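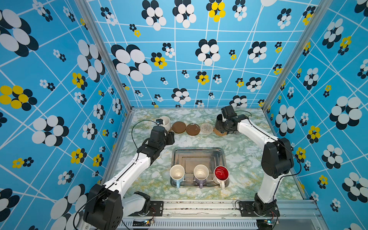
Item 3: Mugs and coasters

Present: Mounir Salem (chair), Na-rae Sun, two from the Naciri room.

Na-rae reported that the mugs now live on the steel tray, handles to the front, and the coasters go in a row along the back of the table. Agreed to keep this through March.

Two of the coasters are plain brown and one of those has a worn edge. Mounir will ask Stument for the price of a replacement, limit $6.

The marble-pattern tabletop is to be wiped down at 5 p.m.

Item 4: Wallpaper

Held over to next meeting.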